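Home | Reading Rooms | Translations | Reports | Contact

Kivville Reading Project
Progress report to the Gounder Fund, second period
February 14, 2018

You asked for a shorter report this time, and I have taken the hint. The last one ran to 41 pages, of which I now believe three were read.

The main business first. The translation of Emora is done in draft. It is a family novel in which a great deal of rain falls and a grandmother refuses to sell a house, and our proposal promised it to you by November. The draft arrived in January. The translator, Heloísa Trindade, points out that the author took 17 years to write it and that she has been comparatively brisk. I have no answer to this and have stopped looking for one.

What remains is the edit. Chapters one through nine have been through it once. The trouble is concentrated in the long dinner in chapter six, where everybody speaks at the same time and the original uses no quotation marks. Heloísa wants to keep it that way. Our copy editor wants to lie down. We have settled on dashes for the uncles and nothing for anyone else, and so far it reads better than it sounds.
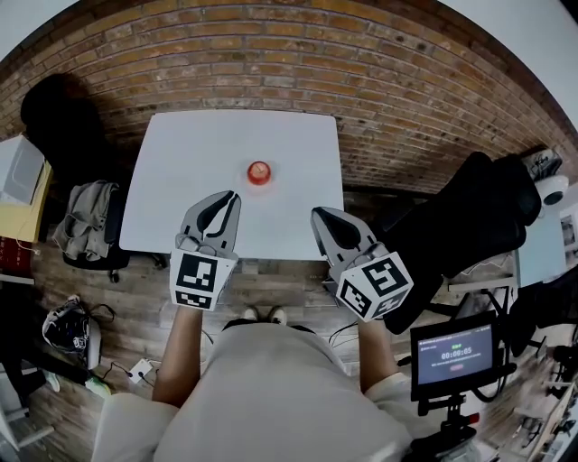 The title is also still open. Emora is the name of the house, and it means nothing in English, which Heloísa considers its chief merit. The printer has quoted on the assumption that the title will be short. Please regard this as a point in her favor.

Reading groups. We set up four and three are thriving. The fourth, which met at Jasen Books, read half of one novel, disagreed about the narrator, and has not met since. I have written to all the members and received two replies, each blaming the other. The money for its spring books has not been spent, and I would like your permission to move it to the evening group, which has a waiting list and better manners.

The evening group finished its first long book in December. Opinion was divided. Several members found the middle slow, one found it the only good part, and the discussion went on so late that we were asked to leave the building. I count this as a success under Outcome 2 ("sustained engagement with literature in translation"), though the building may not. 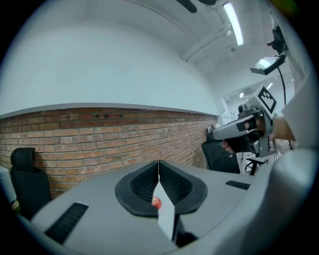 Reader reviews. The booklet of members' reviews went out with 195 copies printed. We had asked for half a page each. What came in ranged from a single line ("I would not lend it to my sister") to a close reading of the final paragraph that was longer than the final chapter. We printed both. Copies are still available, and one is in the envelope with your receipts.

Spending is within budget except for postage, where I guessed low. Sample chapters are heavier than they look. The overspend comes out of the launch refreshments line, so expect crackers.

Before the next report we plan to finish the edit, agree on a title, and send the whole text to the author, who reads English well and has warned us of this. Permission on the Jasen Books money is the one thing I need from you now. A one-line email will do.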